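Speaker notes: Budgeting for hand-held gripper kits
Jyoti Bhatia, equipment planning. Slot: 13 minutes plus questions.

Slide 1. Opening
Skip the company history. The audience is department leads who have to submit an equipment request in September. State the scope first: purchase, consumables, spares and labor for hand-held collection grippers. Arms are covered in Martti's session and have a separate budget line.

Slide 2. What we are asking for
Request is 10 grippers from Korko, ordered in 2 batches. The first batch goes to the home-objects group, the second to the Berel site. Splitting the order costs us a second freight charge. It also lets us change the finger pad specification before the second batch is cut — Rajeshwari wants this, and I agree with her.

Do not quote unit price from memory. Refer people to the handout.

Slide 3. Where the line items come from
Point to the fingers first, then to the objects. Pads are a consumable and should be budgeted as one. Pivot screws and linkage arms go under spares. The objects come out of a third line that most requests leave blank. 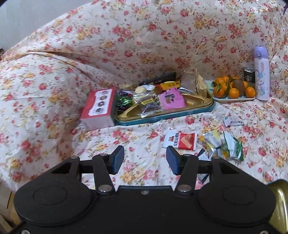 Slide 3: Gripper with navy pads over a quilted bedspread, with wrapped snacks, a compartment tray and a plate of fruit.

Talk through object cost by type. Fresh fruit has to be replaced on a schedule and cannot be bought ahead. Wrapped snacks keep longer, but wrappers crease with handling and the set drifts from its starting condition. Bottles and cans can stay in the pool all year. Ask each lead to list perishables separately so that purchasing can set up a standing order.

Soft surfaces need a line too. Bedding is cheap per item, but laundering and storage are recurring. Dandatex has quoted for both. Ashok has the quote and will forward it on request.

Slide 4. Spares policy
Proposed rule: 2 complete finger sets held on site per batch, everything else ordered as needed. Pads are to be logged by date fitted. Without that log we have no replacement rate, and next year's number will be a guess again.

If asked about third-party pads: Chauhan can supply them. We have not tested fit. Do not commit to anything from the stage.

Slide 5. Labor
Setup and reset time belongs in the request. Moving small items back to their start positions is slow work, and last year it was charged to general hours, where it could not be tracked. Use the new code. Rajkumari Chaturvedi approves the codes and needs the operator names before the batch ships.

Slide 6. Dates and handover
Requests close at 4 p.m. on the last working day of September. Late requests move to the next cycle. Leave this slide up during questions.

Likely question: lease or buy? Answer: buy for the first batch, review for the second. The lease terms exclude wear parts — pads and screws would still be ours to pay for.

Backup slide: blank request form, with the consumables section filled in for reference.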